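Best place to spend early scrap in Fallstead?

Vojtěch Kollár
Hi all! I picked up Fallstead on Thursday and I'm completely hooked — the writing is so funny, and I love that you can talk your way past most of the fights. I've got 200 scrap saved and can't decide between the lantern upgrade and a second companion. I'm playing as a Tinker, if that matters.

Mbali Baloyi
Welcome! Get the companion, and make it Engelbrecht. He's a grumpy old ferryman with brilliant dialogue, and he opens up 2 side quests at the harbour that pay your scrap back with plenty left over. The lantern can wait until the marshes. 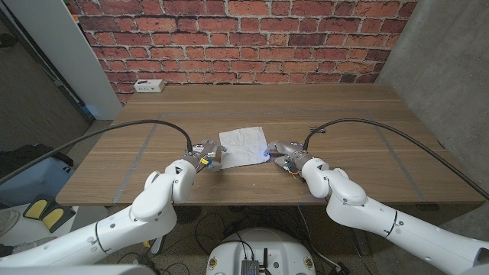

Can you still recruit Engelbrecht after the harbour burns?

He moves to the chapel cellar and joins for free, but you lose both of his quests. Save before you talk to the mayor!

Zundo
lantern. did the marsh at level 4 without it and hated every minute

Nonell
Either's fine on normal. I'm 76 hours in and still finding new jokes in the shop descriptions — read everything, even the soup!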